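讲者备注:把声音留下来——小镇口述史入门
2018年9月,Dirnville公共图书馆二楼

(开场前先确认音箱,第一段录音从14秒开始放,前面是我在找椅子。)

大家好!今天我特别高兴,因为我要讲的是我这几年最着迷的一件事:坐下来,听一个人讲他自己的日子。我叫Noémie Pelletier,不是历史系出身,以前做的是校对。改了十几年别人的句子以后,我发现自己最爱看的,是那些没人改过的句子,就是人嘴里直接说出来的那种。

(放第一段录音。放完停一停,不要马上说话。)

刚才这位老先生讲的是Clondach的渡口。你们听见没有,他说到渡船靠岸的时候,声音一下子就亮了!文字稿里这一句只有七个字,看不出什么来。所以我总劝刚入门的朋友:录音一定要留原件,稿子是给人查的,声音才是给人听的。

先讲讲我们这个项目的大小。Perron河谷这一带,我们目前整理出312段录音,短的只有两三分钟,长的能讲一整个下午。最早一批是从一只饼干铁盒里来的,全是磁带,标签上的字褪得差不多了,我们一盘一盘听,边听边猜是谁家的事。猜错过好几回,有一回把姐妹俩弄反了,后来妹妹来听,当场就笑出来了。

(这里可以问一下:在座有谁家里还有磁带?等举手。)

好,讲怎么约人。很多人一上来就写一封很正式的信,印着抬头,对方一看就紧张,以为要签什么东西。我的办法是先打电话,而且第一个电话绝对不谈采访,就聊天。聊菜园,聊天气,聊当年那条街上有几家面包店。挂电话之前再问一句:下回我带个小机器过去听您讲,行不行?十个里头有八个会说行。
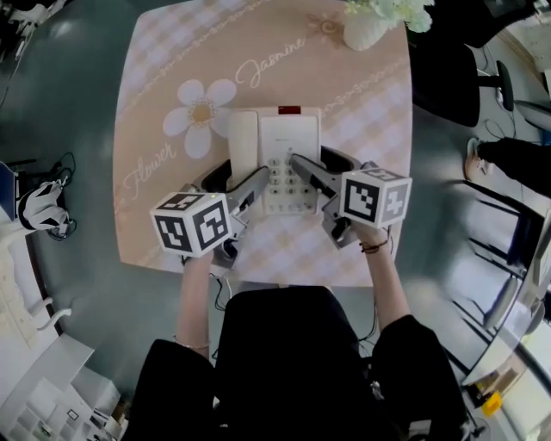

约访电话该怎么打,我有几条很具体的经验。时间挑上午十点以后,午饭之前,老人家精神最好。开口先报自己的名字和介绍人的名字,说慢一点,说两遍。很多受访者家里用的还是座机,就像这一台白色的,听筒搁在左边,右边一排排灰色按键,铺着印花桌布的桌上还有一瓶花。打这样的电话,铃要让它多响一会儿,人家得从厨房或者院子走过来呢。我早年响五声就挂,白白错过了好几位,后来才改过来。对了,手边备一张纸,对方随口提到的人名地名都记下来,哪怕写错字也先记,见面时拿出来问,话匣子一下就开了。

(看时间,这里应该讲到三分之一。超了就跳过下面的设备那段。)

设备。我知道大家都想听这个!一支普通的录音笔就够用,两节备用电池,一块厚毛巾垫在桌上,能去掉不少敲桌子的声音。录之前先录半分钟安静的房间,后期处理杂音用得上。冰箱如果嗡嗡响,征得主人同意可以先拔掉插头,把自己的车钥匙放进冰箱里,这样走之前一定会记得插回去。这一招是我跟一位电台的老录音师学的,屡试不爽。

下面讲提问,我最想讲的就是这部分。

先说别问什么。别问“您觉得那个年代怎么样”,太大了,谁也答不出来,答出来的都是报纸上的话。要问小的:早上几点起床?灶台在房子的哪一边?上学的路上要经过谁家门口?有一次我问一位老太太,她结婚那天鞋子合不合脚,她足足讲了四十分钟,从鞋匠讲到雨,从雨讲到桥断了,新郎从上游绕过来。那段录音后来成了我们这里被借听最多的一段。

(放第二段录音,鞋子那段,只放到“他裤腿全湿了”。)

再说沉默。对方停下来的时候,你千万忍住。我给自己定的规矩是心里慢慢数到七,再开口。头几次难受得不得了,觉得每一秒都是尴尬。可好东西往往就在后面:人家停下来,是在找那个名字,那个气味,那件衣服的颜色。你一插话,就找不着了。

还有一点,关于难过的事。讲到去世的家人,讲到卖掉的房子,有人会哭。录音可以关,但关之前轻轻问一声。有的人会摆摆手说,录着,我想让孙子听见。也有人说关了吧。两种我都遇到过,都照办,关掉以后说的话,就不进档案,我也不往外讲。

授权书放在最后签,一页纸,字要大。里面写清楚三件事:谁可以听,能不能放到网上,以后反悔了找谁。我们用的那一份是Skisterico档案小组拟的,后面桌上有复印件,请随便拿,回去改成自己用得上的样子。

(喝口水。)

说一点整理上的苦活。一个小时的录音,我自己转写要花大半天,新手更久。所以别急着全文转写,先做时间目录:几分几秒,讲到什么,提到了谁。目录做好,将来谁想查都方便。文件名请用日期加姓氏,不要写“新录音”“新录音2”“最终版”。我电脑里曾经有过三个“最终版”,三个都不是。备份至少两份,放在两栋不同的房子里,我的一份在家,一份在妹妹家的衣柜顶上。

今年7月我们在Perron的老车站办了一场听音会,把灯调暗,大家坐着听邻居的声音,约300人来过,走廊里都站着人。有个小伙子听到他爷爷年轻时候学火车汽笛,拉着旁边的人说,这是我爷爷!我站在后面,激动得手都在抖。

(放第三段录音,汽笛。音量调低一点,很响。)

最后留一个小作业。今晚或者这个周末,给家里年纪最大的那位打个电话,只问一个问题:您小时候睡的那张床,靠着哪面墙?听完记得写下来,下次活动带来念给我们听。

接下来开放提问。想借录音笔的朋友,请到门口登记,一次可以借两个星期,充电线也请一起还回来。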